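Sellex Releases Version 3 of Lekitico Regulatory Filing Software

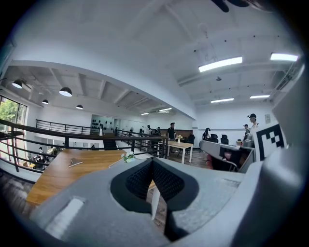 An open-plan office with a white ceiling and a dark ceiling fan.

Sellex on Monday released Lekitico 3, an update to its software for preparing and checking regulatory filings. The new version lets finance teams review tagged statements and supporting notes in a single workspace — a change requested by customers that file in more than one country.

Lekitico 3 includes 446 built-in validation rules, which can be switched on or off by report type. Errors are listed by severity, and each entry links to the table or paragraph where it occurs. Administrators may also write their own rules and share them across subsidiaries.

"Our customers told us that the final week before a deadline was spent tracing small mismatches between documents," said Tomomi Ishida, vice president of product management at Sellex. "This release moves that work to an earlier stage."

The software supports about 40 reporting templates. Customers with a current maintenance contract may upgrade at no charge. Support for version 2 will end in June.

Rosalba Vitale, director of customer services, will lead an online briefing for administrators at 10 a.m. on the day after the release.

12 shares | 0 comments

Related items
Sellex Names Lertchai Khunthong Head of Partner Sales
Ifans Adds Audit Trail to Ledger Tools
Skumside Opens Training Portal for Accountants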